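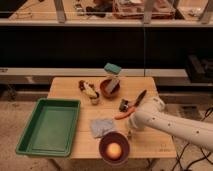 # Leave the tray empty

Aqeel Sandhu, 06/08/2025

I have become a tray person. I didn't see it coming, and my family would tell you it has gone far enough, but I believe in trays now the way other people believe in early nights. A big plain plastic one, with sloping sides and a flat bottom, left on the table with nothing in it. I'd like to persuade you to try it.

Most advice on tidying is about where things should end up. You buy the boxes, you label the boxes, you put them on a shelf, and for a fortnight it's wonderful. Then somebody uses the scissors. The scissors belong in the third box down, behind the string, and the person using them is halfway through something and will need them again in a minute (so they think), so down they go on the table. By teatime they have company.

I used to get cross about this. These days I think the table was right and the boxes were wrong. A table is where things are while you're using them, and a house with people in it is nearly always using something. What a table needs is a bit of help with the in-between time, and that help can be very simple: a bowl or two, a folded cloth and a tray.

## Why empty matters

The mistake everybody makes with a tray, and I made it for years, is to fill it. You see a nice clean rectangle and you start arranging. The post goes in, then the keys, then a candle, and within 5 days you have a small second table sitting on top of the first one, every bit as cluttered and harder to wipe.

An empty tray is a completely different animal. It's a standing offer! When you do want to clear up, there's one place to put everything, it has sides so nothing rolls off, and it lifts. You load it, you carry it off, you come back with it bare. We have a long walk from our table to the cupboard at the far end of the hall, and I used to do it with my arms full and my chin on top of the pile, dropping a pencil every few steps.

Get one bigger than you think you need. I don't mind at all if a tray pokes out past the side of the table, as long as enough of its weight sits on the wood. People wince at that. I'd much sooner have a roomy tray with a corner in the air than a neat little one that holds a mug and a biscuit. Move it in when you're going to load it, of course, and if you have toddlers or a dog with a strong tail, move it in anyway.

Green is good, too. I can't defend this properly. I just find that a green tray on pale wood is very easy to spot from the doorway, and a thing you can spot is a thing you'll use. 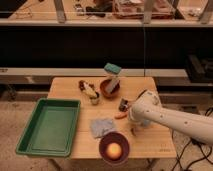

## What toys taught me about putting away

Much of my thinking on this comes from helping out at the Brarngate playroom, which I started doing in April. Toy food is the hardest thing in the world to store. Real food sorts itself out, as it gets eaten or goes off. A toy corn cob is for ever. It has no proper place, it's an awkward shape, and a child who has finished with it will prop it against whatever happens to be nearest and walk away perfectly content.

My instinct was to build a system. Jundon, the next village along, has a playroom with a system, and it is a beautiful thing: 275 toys, every one with its own outline painted on a shelf. I went over to look and came home burning with envy. I got as far as buying the paint.

Then I watched how the children put things away when left to it, and it was a lesson. They love a bowl. Give a small child a ball and a deep bowl and the ball goes in the bowl, with great ceremony, and very often comes straight out again so that it can go back in. It's hard to imagine a better piece of storage than one that people use for fun. A painted outline asks you to remember something. A bowl just sits there looking as though it would like a ball.

And the ball looks marvellous in it! A round orange ball in a dark maroon bowl is as cheerful as anything you could buy for the middle of a table. I've seen expensive centrepieces with less going for them.

The paint is still in the shed, if anyone from Jundon is running low. 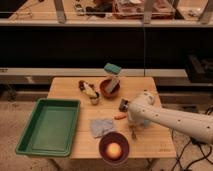
Bowls deserve far more credit than they get as furniture for awkward things. We think of them as being for soup, or fruit, and we forget how well they look after anything tall that won't stand up by itself. A jar does the job as well, but a jar is narrow and tips over, and you can't see what's slid to the bottom. In a bowl a long thing simply leans. Look at that reddish-brown one near the back of the table, with the teal-green block sticking up out of it like a sponge or the head of a brush: you'd know in an instant where to grab it. The same goes at my own sink, where the washing-up brush has lived in an old pudding basin ever since its proper holder cracked.

I'd put in a word for the folded cloth while I'm here. One cloth, folded into a square, out on the table where you can reach it. If it lives in a drawer you will wipe the table with your sleeve. I know I do.

## The case against, briefly

My friend Ghauri thinks all of this is an excuse. Her view is that a clear table is restful and that I've made up a philosophy to get out of clearing mine. She has a point about the restfulness. I've sat at her kitchen table, which has nothing on it whatever, and felt my shoulders drop.

But I've also tried to make something at it, and we spent the first 15 minutes opening drawers. When we'd finished, it all had to go back before we could have a cup of tea. At my table we'd have swept the lot on to the tray and had the kettle on already.

I do have rules, for the record, and there are 2 of them. The tray is emptied the same day it's filled. And nothing gets to live on the table unless I've touched it this week, with an exception for the bowls, which I've grown fond of.

So find yourself a tray. A second-hand one will do very nicely, scratches and all. Put it down at one side of the table, take your hands away, and leave it empty until you need it.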